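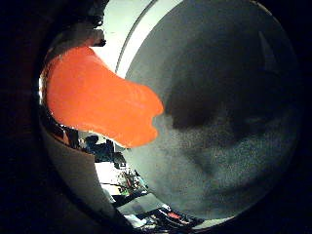 Rajan wrote back on the last report that the grasp numbers were fine but they still could not tell from them whether the perception code was getting better or the operators were just picking easier objects. It is a fair point, and most of the work since then has gone into being able to answer it.

Progress report, wrist camera perception and grasp planning
Project: Joltuvix
Prepared by the software group, Kurkano
Period covered: through August

Summary

The close-range perception module now runs on the robot instead of on a separate workstation. The planner has been changed to use its output during the last part of the approach. The replay tool is in daily use. The calibration work is behind, and we are asking to move that milestone.

Perception

At close range the wrist view is hard to segment. The robot's own finger fills a large part of the image, the lens bends straight edges, and soft objects lose their outline when they sit against something larger. Our earlier model was trained mostly on views from farther back and often merged the object with whatever was behind it.

We labeled 1,000 close-range images by hand and retrained. The labels have separate classes for the finger, the target and the background surface. Merged outlines are now less common on brightly colored soft objects. They are still common on gray or white objects against gray surfaces, and we do not expect more labels of the same kind to fix that. We are testing a version that looks at two images in a row, so that motion of the gripper helps separate the near surface from the far one. It works in replay. It has not been run on the robot.

The finger mask used to be a fixed shape stored in a file. It is now computed from the joint position, with a small margin. This removed a bug where the planner treated the fingertip as an obstacle and stopped short.

Planning and control

The planner used to commit to a grasp from the overhead view and ignore the wrist camera after that. It can now correct its target up to the point where the fingers start to close. Corrections are limited in size and rate. When the segmentation confidence drops below the threshold, the planner holds the last good target, and if the confidence does not recover it backs off and logs the attempt as abandoned.

Abandoned attempts are counted separately from failed ones from this report on. Earlier reports put them together, so the tables should not be compared directly.

Tooling

The replay tool takes a recorded run and plays it through any version of the perception and planning code. To address Rajan's comment, we fixed a set of 9 recorded runs that no one may train on. Every merge to the main branch is scored against that set overnight, and the scores are kept with the commit. The set is small and we know it. We will add to it once Jado, our test partner, has agreed on the object list.

Problems and delays

Lens calibration drifts after the gripper is removed and refitted. Recalibrating by hand fixes it but takes the robot out of use. The automatic routine was due this period and is not finished. It converges on 2 of the 3 grippers we have, and on the third it settles on a wrong focal length. We suspect the starting values.

Disk space on the logging machine also ran out once and we lost part of a night of recordings. Old raw logs are now compressed before they are moved.

Next period

Finish automatic calibration on all grippers. Run the two-image segmentation on the robot at reduced speed. Agree on the object list with Jado and extend the replay set. Write up the log format so Jado can read our files without our viewer.

Requested change

We ask that the calibration milestone be moved to the end of the next period. No change to the budget is requested.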